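Workshop tips: budgeting for a two-armed bench robot

I've been putting off writing this one, partly because I got my own sums so badly wrong the first time round! If your workshop is thinking about a pair of arms for small assembly work, please start with the boring bits. We looked at two suppliers, Sketa and Plallero, and both of them quoted for arms and hands as if that was the whole bill. It wasn't even close (the extras came to 1,617 on top, and that was before we'd bought a single spare fingertip).

So, the things I'd write down before ringing anyone. First, the table. Measure how far the arms reach in from each side, then add room for elbows, and they do take up a lot of it. Go for a dark, dull top if you can. A plain black curtain behind is cheap and I'd have one again tomorrow.

Second, the board and the bits that go on it. Decide what you want handled before you pick the hands, because a hand with proper fingers costs far more than a simple two-jaw grip and you may not need it. We wanted pegs, discs and cylinders on one board, all small and fiddly, so fingers it was.
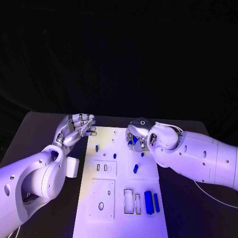
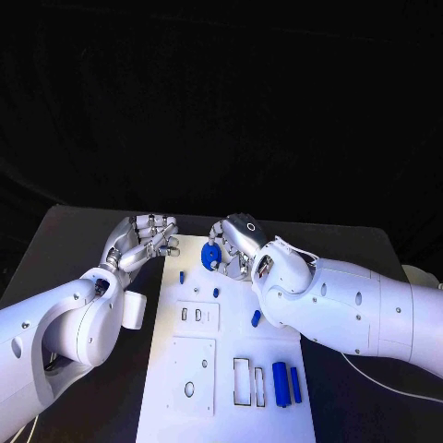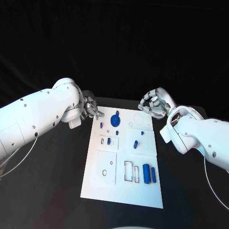 White board, blue parts, an arm coming in from either side.

Oľga Holub wrote in to say I'd been far too kind about the hands. Her view is that you should price the replacement hand before the first one, and keep that money in a separate pot from day one, and that anyone who can't afford the second hand should buy one arm and wait. She also asked suppliers how long a repair takes and got answers anywhere from a few days to "we'll see in July".

I think she's right about the pot. I'm less sure about the single arm, as we'd have been stuck holding things steady with clamps, but do get the repair time in writing.

Last one: cables. Allow longer ones than you think, plus clips to keep them off the work. We ordered 4 spares and used 2 in the first month. And leave some hours in the budget for setting up. I put down an afternoon. We spent 143 hours on it, mostly shifting the board about by tiny amounts and drinking tea.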